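Triren 2 Stage Vocal Processor

The Triren 2 is a rack-mounted vocal processor from Stovmont for touring pop acts and small venues. It takes two wireless or wired vocal sources, applies compression, de-essing and pitch correction, and returns a balanced feed to the front-of-house desk and a separate feed to the in-ear mix. Both channels run independently.

Inputs and outputs

Each channel has a combination mic/line input with switchable phantom power. Outputs are balanced XLR. A word clock input is fitted on the rear panel for use with digital desks. The headphone output on the front follows whichever channel is selected.

Pitch correction

Correction can be set by key, by scale or by MIDI input from the playback rig. Retune speed is adjustable in 100 steps. At the slowest settings the effect is limited to sustained notes. At the fastest it gives the hard, stepped sound common on recent dance-pop releases. A footswitch input bypasses correction without affecting compression.

Presets

The unit ships with 194 factory presets and stores up to 1000 user presets. Presets are arranged by set list, so a full show can be loaded in order and advanced by footswitch or MIDI program change. Files made on the older Baran unit load without conversion, except for reverb settings, which must be entered again.

Firmware

The current firmware was released April 24, 2018. It corrects a fault in which channel B lost its low-cut setting after a power cycle. Units shipped before January need the update before the Lurnau remote panel will connect.
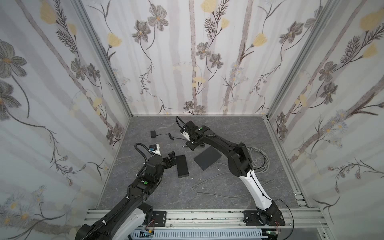 Floral-print panels with aluminum corner posts.

Supplied with the unit

Power cord, rack screws, USB cable and printed quick-start sheet. The footswitch and the Lurnau remote panel are sold separately. Rack ears are fixed and cannot be removed for desktop use.

Contact Stovmont | Copyright Stovmont. All rights reserved. | Back to top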